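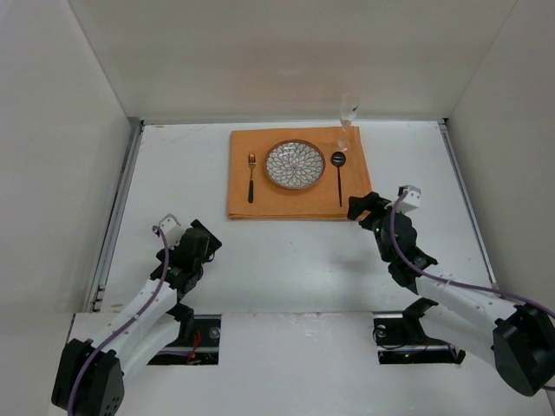

Ticket 329: Unemton pale ale pouring flat on tap 17
Status: open
Opened: April 2019

Problem as reported: regulars say the Unemton goes dead halfway down the glass. Every other line pours fine.

Update 1
Rang Gilmartin, who supply the kegs. They say it must be our glasses. I doubt it, as the same glasses hold a head on the Renier stout all night. Rewashed a tray by hand anyway, no detergent, rinsed twice. Flat again.

Update 2
Gilmartin now say gas pressure. Regulator reads the same as it did when they set it up. Swapped the Unemton onto the stout's regulator for an evening and saw no change that I'd swear to. One customer said it was livelier, but he'd been told we had changed something.

Update 3
Imirico quoted 890 for a new cooler and line. Their man hadn't been in the cellar when he quoted, so I'm not sure what he was basing it on. Declined for now.

Update 4
Line cleaned, washers changed, tap stripped. First two pints good, third one poor. Could be the keg. Asked Gilmartin for the filling date and was told the batch was "well within range", which isn't a date. Asked again in writing.

Next: fresh keg from a different batch on the same line, nothing else touched. Leave ticket open until May.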